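Sunday, August 1, 2021

I went into Vindham for a birthday present and came out with a soap dish made from old piano keys. It wasn't the present. I don't own a bar of soap either, having gone over to the pump bottle years ago, so now I shall have to buy some.

The shop is called Nitow and it's on Ogilvie Street, between the bank that closed and the bank that's closing. Everything in it used to be something else. The lampshades were colanders. The doorstops were bowling balls, sawn flat on one side, and I'd like to have been there for the sawing. There's a bench made out of a church pew, which seems to me to be a pew.

Irja Mäkelä opened the place in January, a month in which the whole of Vindham stays in with the curtains drawn. She used to buy handbags for a department store and says she got tired of things with no past. I asked what the pew cost. It costs 3,000 kronor and comes with its own draught.

My favourite was the wall of clocks, each one set in a saucepan lid, all telling different times. Irja doesn't wind them together because she thinks it would look like an airport. I stood there long enough to want the orange enamel one, 110 kronor, then remembered that my kitchen already has a clock on the cooker that I ignore.

The present, when I finally got round to it, was for my sister, who is turning 68 and has asked all of us for nothing. I settled on a set of 4 napkin rings cut from bicycle inner tube. They smell faintly of puncture.
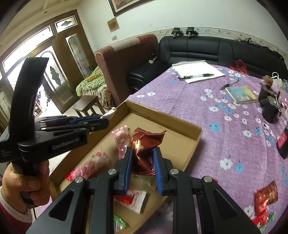
Wrapping is where Nitow and I part company. Irja does it in old sea charts, tied with string, and it's so handsome that you feel rude opening it. At home I'm more of a carrier bag man. Still, I've started looking at rubbish differently, and a crumpled dark red foil packet with gold lettering on it now strikes me as a gift tag waiting to happen. So does a pink wrapper with a crimped edge. My sister will get one or the other, and she can't complain, as she did ask for nothing.

I'm going back next week for the orange lid, and after that to the chemist in Kallden for the soap.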